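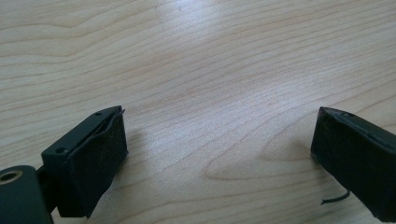
Issue 7, page 30

Print this page | E-mail this page

Hand-held gripper pre-session check, Bomport pads against Grerura pads
Saturday, August 9, 2025

1. Pad covering, left finger. FAIL. Wrinkled, and a flap is lifting at the top edge. Re-wrap before any grip force is logged.
2. Pad covering, right finger. PASS with comment. Worn along the edges. Replace with the left one so both faces match.
3. Wiring. FAIL. Thin black wire hanging free under the right finger. Trace it, then trim or secure.
4. Bracket screws. Torque to the Amaral sheet. Mark when done.
5. Jaw travel. Open and close 30 times, empty. Log any sticking.
6. Marker plates. Must be rigid on both units. Recalibrate if either has been touched since May.
7. Cable slack. Both arms at full reach, no pull at the connector.

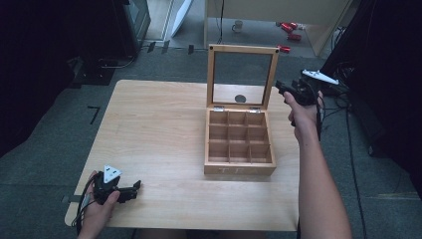

Lidded nine-compartment box, lid up, one gripper in each hand.

Comment on the box task: keep the table clear apart from the box. Run the lid 6 times per pad type, then swap. Do not compare pad types across different wraps.

Result: HOLD. Items 1 and 3 open.

Reader comments (2)

cluswood_bench: We had the same lifting on our set. Wrapping from the inner face outward held longer. Does item 5 come before or after the re-wrap?

padtest: After. Otherwise you do it twice. I would also add a line for lint on the pads, it changes the friction readings.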